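Foro > Cine y series > Estrenos y retrasos

Tema: Saltano se retrasa OTRA VEZ

marea_baja
Pues nada, confirmado. Saltano ya no sale en marzo. Zindetti lo ha soltado en un comunicado de 3 líneas, sin fecha nueva, sin tráiler, sin nada. Llevo desde Irkovcombe esperando la segunda parte y empiezo a pensar que no la estrenan en cines. Alguien sabe algo más??

tito_celuloide
Lo mismo que tú. Dicen "ajustes de posproducción". Traducido: han vuelto a montar el final.

marea_baja
Otra vez el final no por favor. Con Irkovcombe ya se cargaron al personaje de Idalina Sampaio en dos planos y a correr 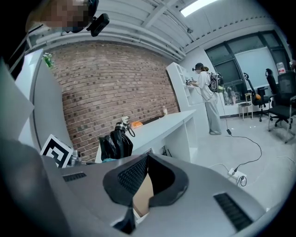 y encima el pase previo fue un desastre según contaban en el otro hilo. 900 butacas y la gente saliéndose antes de los créditos. Que igual es exagerado eh, yo no estuve.

Kurtz_87
Yo sí estuve. Exagerado no, mentira. Se fueron cuatro gatos. El segundo acto es lento y ya está, el de la primera también lo era y aquí todo el mundo aplaudiendo.

tito_celuloide
La primera tenía a Rui Barreto haciendo de villano. No compares.

Kurtz_87
Barreto sale 8 minutos en la primera. Ocho. La gente se acuerda de una película que no existe.

lunes_de_cine
A mí me preocupa más lo de Azevedo. Si cambian de compositor a estas alturas mala señal. La música era lo mejor con diferencia

marea_baja
Cómo que cambian de compositor???

lunes_de_cine
Lo pusieron en el hilo de bandas sonoras, Azevedo ya no aparece en el cartel nuevo. Puede ser un error del cartel, no digo que no

tito_celuloide
En el cartel de la primera tampoco salía y la música era suya. Calma.

Kurtz_87
Gracias. Un poco de cordura porfavor.

marea_baja
Vale pero entonces qué hacemos con el maratón. Yo ya tenía medio organizado ver las anteriores en orden antes del estreno. Sigo pensando que mejor hacerlo igual, aunque no haya fecha. Propuesta rápida, decid si os cuadra:

1. Irkovcombe, montaje de cines. El largo no, que dura una eternidad y la subtrama del faro no aporta nda.

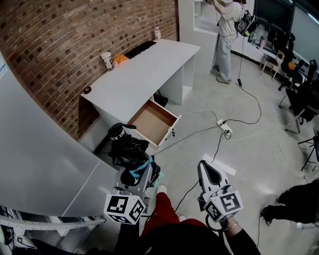

2. Los 5 cortos que sacaron entre medias. Se ven de una sentada.

3. El especial de Navidad, opcional. Muy opcional.

Kurtz_87
El montaje largo o no me apunto. Sin el faro no se entiende por qué vuelve ella.

tito_celuloide
Se entiende perfectamente

lunes_de_cine
Voto largo. Y quitad el especial, por dios

marea_baja
Dos a dos. Abro encuesta esta noche y el que no vote que no se queje luego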